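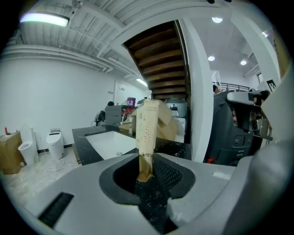 Shaimaa asked first off whether visitors get to try the handheld grippers themselves or only watch. Hernán – both, if we keep groups small. Agreed.

Open day, Ollwood showroom, November. Present: Érica Barbosa, Shaimaa Abdelaziz, Hernán Zapata, Cyprian Chmielewska. Apologies: Reinaldo Bittencourt.

1. Demo route. Start at the black counter with the sink, pick up the paper toothbrush packet, hold upright, set down. Then the guest has a go. Érica wants a second item, somthing stiffer. Hernán to bring two or three.

2. Numbers. 191 signed up so far, room for 365 over the day. Cyprian worried about the stairs when it gets busy. One way up after 10 a.m. – no objections.

3. Money. Budget 1,390, of which 840 gone on printing and the Sindum van. Rest held for food. Shaimaa thinks not enough. Left open.

4. Talk. Hernán does ten minutes on how a hand demo gets turned into robot training. No slides. Questions at the end, not during.

5. Floor. Cables taped down, cartons cleared before doors open. Cyprian.

6. AOB. Jenine sending six people, want a early slot. Érica to reply. Parking still not sorted, Reinaldo to ring Brandão.

Closed 4:40.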